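Saturday, February 24, 2018

Day six of the sleep plan from Plistomon, and I remain unconvinced. The app says my nights are "settling." Settling into what? I was up at 4 again, listening to the pipes and thinking about the Laden invoice.

The plan wants no screens after nine, but the plan lives on a screen, so I have to look at my phone to be told I shouldn't. It also wants a warm drink. I had the Breltier tea, which cost 16 dollars and tastes like a wet fence. The box promises "deep rest in two weeks." In September a different box promised me the same thing.

Then there is the advice about keeping the bed for sleep only. Mine has never been that kind of bed.

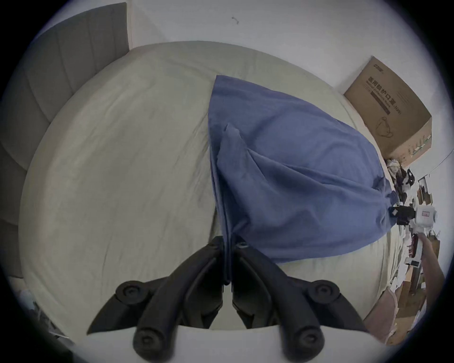
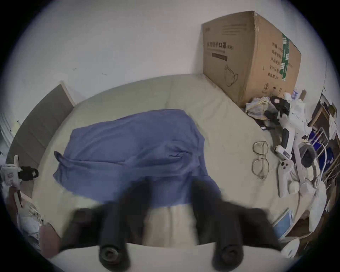
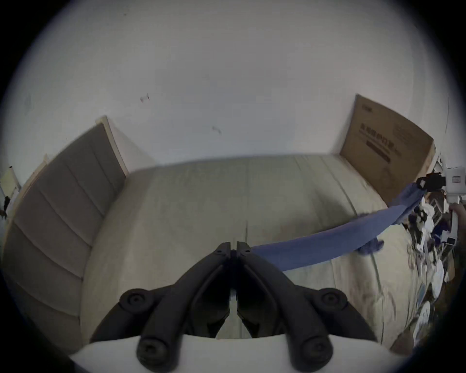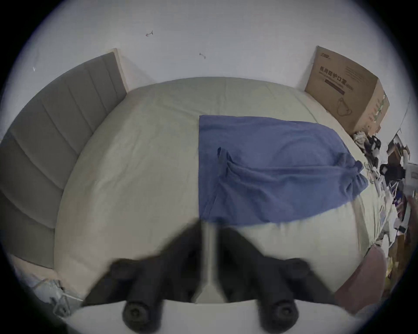
Blue cloth, all four.

I did sleep until seven on Thursday, and the app took the credit. I had walked home from Owen Street in the rain that evening, a good two miles, and I would put my money on the walk. Will give it until the trial runs out, then cancel before they charge me. Must write down the cancellation date somewhere other than the app.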